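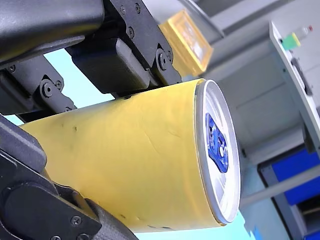 A two-finger gripper holds a yellow can by its sides, with the lid left free.

How hard may a robot squeeze? At Wendberg, where small machines learn to sort drinks cans and other light goods, this question now has a written answer. It takes 2 pages and hangs beside every test station.

Guadalupe Trujillo wrote the first version in June, after she had read the notes from 2,925 grips. "Each operator had a personal rule," she says. "One closed the fingers until the can stopped moving. Another one closed them a little more, to be sure."

The new rule says that the fingers take the body of the can and never the rim. The pads must touch before any force is added. A can with a crease or a dent may stay in the test, but the mark is written down before the grip, so that the robot is not blamed for old damage. After 500 grips the pads are checked by hand, and after 700 they are changed, even when they look good.

The partner company Kulska wanted a softer text, with advice in place of limits. Trujillo did not agree. Advice, she says, is read once and then forgotten on a busy afternoon.

The operators have accepted most of it. They still discuss the pad change, which costs them half an hour, and Trujillo will look at this point again when the next notes come in.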